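The long life of garden twine and wire

When I came to Andden, I rented two rooms and a balcony of five steps. The neighbors grew tomatoes, beans and a kind of small cucumber which I did not know. In March they were already busy, and I understood that spring in this town starts with the tying things, not with the seeds.

The shop on the square, Grillunska, has sold them for 43 years. There is jute on big rolls, raffia in bundles and soft cotton string, and the older customers ask for a length by stretching their arms. A roll of jute costs 5 crowns more than last year, and this is discussed at the counter with great seriousness – more than the weather.

Each material has its friends. Jute is kind to the stem but it rots by autumn. Cotton holds the water and some people blame it for mold. Raffia is pretty and slips. Wire stays for many seasons, so it must be tied loosely, or the stem will grow into it.

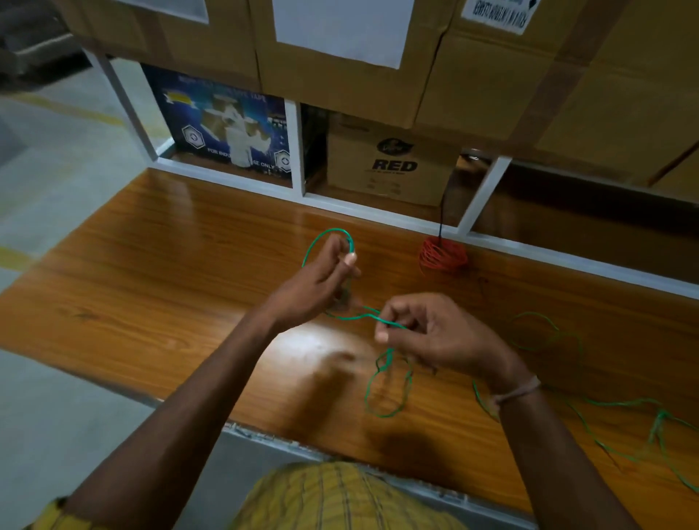 At the allotments behind the station, the opinion on wire was divided, and one gardener told me that she had lost a young pear tree to a tie forgotten for two summers, and that since then she checks every knot when the leaves fall. Her beans are on jute now. The pears have wide cloth strips, cut from old shirts, and she moves them a little higher each year.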